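Judcombe Computer Users Group
Minutes of the regular meeting, 2018-12-09

Present: Anum Minhas (chair), Muammer Tekin (minutes), and members as signed in.
Apologies were received from two members.

1. Minutes of the last meeting
Approved with one correction. Under item 4, "router password" should read "admin password." The two are different on the Fatari unit and the mix-up had already caused one phone call.

2. Matters arising
The old guest network was switched off after the last meeting. One member asked if the printer would still work from a phone. Muammer said it would, as long as the phone is on the members' network. The printer has a fixed address now and that address is taped inside the lid.

The request to move the meeting start to 6 pm was held over. Several people who wanted the change were not present.

3. Password manager trial
Anum reported on the trial. Members who took part were asked to move their email and bank logins first and leave everything else until they were comfortable. Most did it in the other order. The main complaint was being logged out on the phone too quickly. The timeout can be changed in settings and Anum will add a line on this to the handout.

There was a long discussion on where to keep the master password. The chair's view was that writing it on paper and keeping it at home is acceptable for most people in the group. Muammer did not agree in the case of shared houses. It was left that the handout will give both views.

One member asked what happens to the vault if the subscription lapses. Anum did not know and will check before the next meeting. Until then members should keep an exported copy, but not on the laptop's desktop.

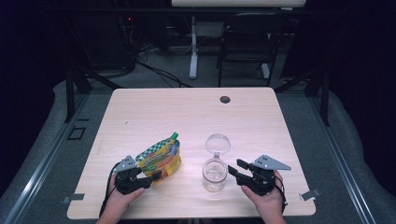

Table, December meeting.

4. Phishing emails
Muammer showed three messages that members had forwarded since the last meeting. The first claimed to be from a delivery company and asked for a small customs payment. The second said that a mailbox was full. The third used the name Vandenberghe and had an invoice for 361 dollars attached. Two members had received the same invoice with different due dates.

Nobody present had paid. One member had opened the attachment on a work computer and had told the IT desk there the same afternoon. The chair thanked the member for bringing it up.

Muammer went over checking the sender's full address on a phone, where only the display name is shown until you tap it. This took longer than planned because the steps are not the same in every mail app. He will write them up for the two apps most members use.

Agreed: members to keep forwarding suspicious messages to the group address, as attachments where they can, so that the headers are kept.

5. Wi-Fi equipment
The quote from Plukberg for a replacement access point was read out. It covers the unit and mounting but no cabling. Discussion on whether the present one is worth keeping. It still gets firmware updates, though the last one had to be installed by hand. Signal at the back of the room is poor.
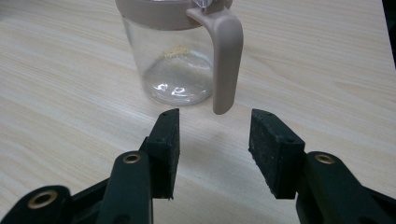
Muammer suggested moving the present unit to the shelf over the door before spending anything. Anum asked that the speed be tested before and after, at the same spot and with the same laptop, and the results brought to the next meeting. Agreed. The Plukberg quote is good for 30 days and can be asked for again.

WPS was found to be turned on again following the firmware update. It has been turned off. Members with the same model at home should look at theirs.

6. Backups
Short item. The group's member list is backed up to a USB drive and to the shared folder. A test restore of the spreadsheet worked, but the mailing labels file came up with an older version. Muammer to find out which copy the backup program is reading. The USB drive is not encrypted at present, and Anum will do this before it leaves the building again.

7. Other business
A member offered 2 used laptops to the group. Accepted, subject to the drives being wiped first. Muammer will do the wiping.

Question about text message codes for bank logins and whether an app is better. Put on the agenda for next time.

Actions
Anum: handout changes, lapsed subscription question, USB drive encryption.
Muammer: mail app steps, move access point and test, labels file, laptops.

Meeting closed at 8:40 pm.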